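Bathroom bench, notebook, July, continued from the page with the coffee ring

Picking up after lunch. The left hand fault is back. I wrote "fixed" next to it in June and have now crossed that out, in pen, so the record is clear about who was wrong.

Symptom, for whoever reads this next: the left hand closes on the toothpaste tube, holds fine for a while, then during the move back to the counter the controller decides the grip is lost and drops into safe mode. Safe mode on the Nallier hand means open everything. So it lets go of a tube it was holding perfectly well, because it was worried it might have let go of it.

Run 13 was the bad one. Tube went down on the floor side, arm kept going to the next waypoint as if nothing had happened, and the wrist came within a finger's width of the shower glass before I got to the stop. The stop worked. I would like it noted that I was standing too far from it, on the wrong side of the vanity, holding a sandwich. Stop button now lives on a lanyard and the lanyard lives on the operator. No food on the operator.

Fault code was 142 every time. The Teltance manual has this down as "effort mismatch, see supplier." The Nallier manual has it down as "reserved." Wrote to both. Teltance answered first and asked if we had tried turning it off and on. We had.

What I looked at, in order:

Finger tension. Fine on all of them. Re-zeroed anyway, no change.

Palm sensor. Swapped with the right hand's. Fault stayed on the left, so the sensor is innocent, and I apologize to it for last month's entry.

Gain on the thumb. Turned down by a third. Fault came less often but the tube slid. Put it back.

Cables. Should have started here. With the elbow bent past the edge of the counter, the cable loop on the left forearm pulls tight and the force reading jumps. Straighten the elbow and it settles. Did this by hand with the power off and the meter on, back and forth, 20 times, and it jumped on 16 of them. The connector at the wrist has a little play in it if you push it sideways. The right one does not.

So the hand never lost anything. It lost its own reading for a moment, and the Skusex layer treats a missing reading as zero force. Zero force means nothing in the hand. Two faults, one stupid and one worse. The connector is the stupid one. A missing value that looks exactly like a real value is the worse one, and I would bet it is sitting in the right arm too, waiting for its own cable to go.

Second thing, about safe mode. Opening the hand is a sensible default if there is a person's sleeve in it. It is a poor default over a stone counter, and a terrible one if we ever get to the glass tumbler. Want to talk about hold-and-stop for this bench – arm freezes, hand keeps its last position, operator decides. Beltrán did it that way on their kitchen setup and they still have all their plates, as far as I know.

Cup has been knocked over a few times today as well. Separate problem, I think. The left forearm passes too low over that side of the counter and the planner has no idea the cables have any thickness. Not chasing it until the connector is done.

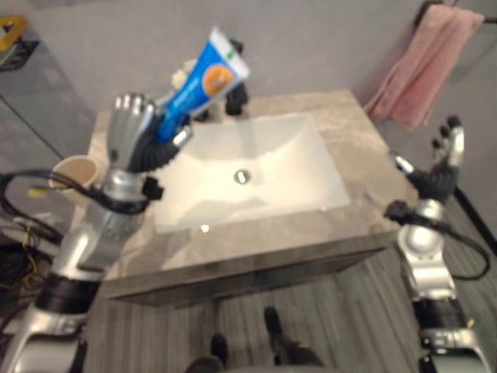
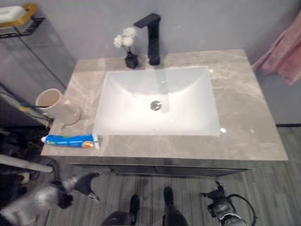 Left-side toothpaste work at the vanity. Tube in the left hand in the first, tube lying on the counter and cup on its side in the second.

To do:
– new wrist connector, left, and order a spare this time
– strain relief on the forearm loop, both arms
– missing reading must come through as missing
– slower approach on the shower side until all of that is in
– move the waypoint nearest the glass
– ask Nallier what "reserved" is reserved for

Left arm is tagged out until the connector arrives. Tag is on the main switch. Please do not run it "just once to see." I have already seen.

4:40, power off, bench cold. Rest of the page is for the connector part number when I find it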